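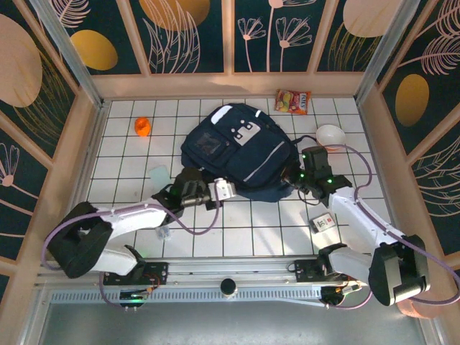 **Wadbridge Day Hikers** · trip packing desk

1/ March again, so I'm packing the club daypack again. One navy backpack, one bag of candy, and a great many opinions in the group chat.

2/ The Hulgate loop is 8 miles. Last year someone brought a ceramic bowl. For soup. There was no soup. The bowl did all 8 miles and came home in better shape than I did.

3/ The orange plastic cup is my compromise. It weighs nothing and you can drink from it, which covers most of what I ask of a cup.
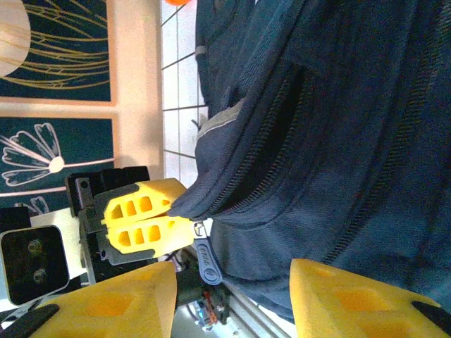 4/ Zippers are where I lose my patience. Marianna Zawadzka closes hers with one finger, like she's turning a page. I need both hands and a short speech. At least this bag has a decent gray rubber pull with a hole in the end, so I can tie a bit of cord through it and yank with my mitten on.

5/ Candy goes in last and comes out first. I have 73 messages asking what kind. It's the red and yellow bag. Please stop writing to me.

6/ Leaving from the Tummont lot at 7:30 a.m. Bring your own soup.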